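The Cakomen single-lever faucet: my take after two sinks and one very stubborn nut

I have opinions about faucets now. I didn't used to! Two years ago I couldn't have told you whether the one in my kitchen had one handle or two, and then it started dripping in the middle of the night and I turned into the kind of person who reads cartridge reviews over breakfast.

Anyway. The Cakomen is the one I ended up with, first in the hall bathroom and then (because I liked it enough) out in the workshop, where we wash brushes, muddy hands and the occasional boot. It's a chrome single-lever faucet with a curved spout, nothing fancy, and I got both of mine from Barros, the plumbing supply place, which had them in stock when the big store kept telling me to check back in March.

What I like, first. The lever. Oh, the lever is so good. My old one had those round knobs with little ridges, and if you'd been painting or kneading dough or doing anything at all with your hands you had to grab it and smear whatever it was all over the place. With this one you can nudge it with a wrist or the back of your hand. It has a bit of weight to it, so it stays where you leave it, and the warm-water spot is wide enough that you don't get that business where a hair to the left is ice and a hair to the right is soup.

The finish has held up too. I'm not gentle. I wipe it with a damp rag when I remember and go at the base with an old toothbrush when I don't, and so far no pitting and none of that cloudy ring you get from hard water, though I do have to keep after the spots. Chrome shows every drop, that's just chrome. If it bugs you, get the brushed version.

Now the install. The box says 5 minutes of prep and I'd love to meet whoever wrote that. The supply hoses are fine, plenty long, but the mounting nut underneath is plastic and has tiny wings that I could not get a grip on for love or money, lying on my back with a flashlight in my teeth. I finally went and bought a Plalgate basin wrench, and then it took no time at all. Just buy the wrench first. The paper instructions are one drawing, and the drawing has the washer upside down (flat side goes against the sink, people!).

On a white ceramic sink it looks great, by the way. I was worried about a plain chrome thing against brick, thought it might come off a little gas-station, but all that shine next to rough red brick and a fat glossy rim really works. The one thing I'd tell you is to check how close your sink sits to the wall before you order. Mine is tight, and getting a rag in behind the base is a knuckle-scraper.

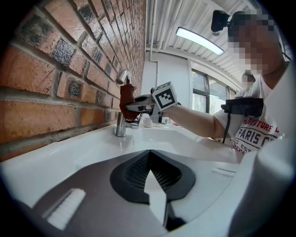

Fitzgerald Abernathy wrote in to say he's had the same faucet for three winters and that the lever gets stiff eventually, but a dab of silicone grease on the cartridge sorted his out. He also thinks I'm being too nice about the plastic nut, and says he swapped his for a brass one the day he put it in.

Fair enough on the nut! I may do the same next time I'm under there. I haven't had any stiffness yet, but the workshop one gets a lot more abuse than the bathroom one, so I'd expect it there first.

A couple more gripes while I'm at it. The aerator is the skinny kind and you need the little plastic key to get it out, so put that key somewhere you'll find it (mine lives in the mug with the pencils). And the spout could stand to be an inch taller. Filling a bucket means tipping it sideways and hoping. I also looked at the Potetti, which has a higher arc and a handsome handle, but it costs quite a bit more and the handle on the store display already wobbled.

Would I buy a third? Yes, probably for the laundry room, if I ever get the old tub out of there. Four stars from me, and it'd be higher with a metal nut in the box.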